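Waiting times and the patient diary: a small study at Stindthorpe
Group project report, second draft
Vaida Dzene and Reet Adomaitis

Why we did it

Everyone complains about hospital letters. We wanted to know if a paper diary given out before an operation makes people feel better informed, or if it just ends up in a drawer. Reet's aunt had one from the Drikberg clinic and never opened it. Not evidence, but that is where the idea came from.

What we did

Two versions of the diary. Version A is the old one, all text, small print. Version B is ours, bigger type, a page for questions, a page for who to ring. Printed by Natach, who gave us the student price (thank you). We had money for 3000 sheets and used most of them on a misprint, so Version B ended up shorter than planned.

Survey was online and on paper. 1146 people opened the online form, far fewer finished it. We only kept forms with every question in part one answered. Part two was optional and mostly left blank, which we should of expected.

We also sat in the waiting area for eight mornings in August and took notes. No names, no health details, only what people asked at the desk.

What people asked

Mostly parking. Then how long will it take, then can I eat. Questions about the operation itself came up much less at the desk than we had guessed. Ozoliņš (2nd year reading list, week 4) says people save those for the surgeon, and our notes seem to fit, but we didn't follow anybody into the appointment so can't say for sure.
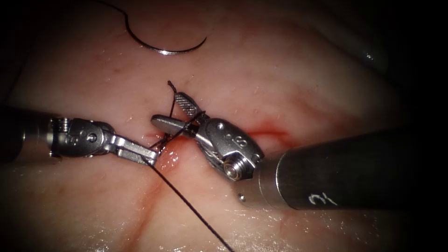
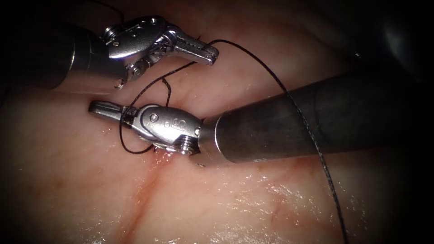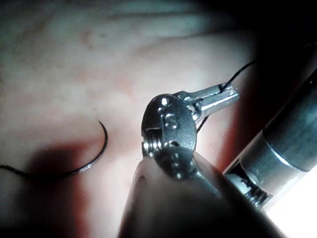 Wording was the hardest part of Version B. Our tutor marked nearly every line of the first draft – too many long words, too many sentences starting with "patients are advised". We swapped "sutures" for "stitches" everywhere and then had to put it back once, in the word list, as that is what the letters from the ward say. The thread in the photos is black or dark, and one of our test readers wanted exactly that sort of detail: what colour is it, will I see it. We couldn't promise a colour for everybody so the diary now says "ask which kind you will have". Same reader asked us to drop the word "wound". We kept it, there isn't a better one.

Results so far

Version B readers wrote more in the diary. That much is clear. Whether they felt better informed is less clear, the scores for A and B sit close together and the comments pull both ways. Some liked the question page. Some said it made them think of worries they didnt have before.

The phone page was the favourite in both groups, even in Version A where it is hidden at the back.

Problems

Paper forms came back late and some had coffee on them. We changed the order of two questions halfway through, which was a mistake, and those answers are left out of the tables. Also no translated version, so anyone who doesn't read English easily is missing from this completely.

Still to do

Vaida – finish typing up the desk notes, check the tables against the paper forms.
Reet – rewrite the eating and drinking page, it contradicts the ward letter.
Both – references, and ask about printing Version B again with the phone page moved to the front.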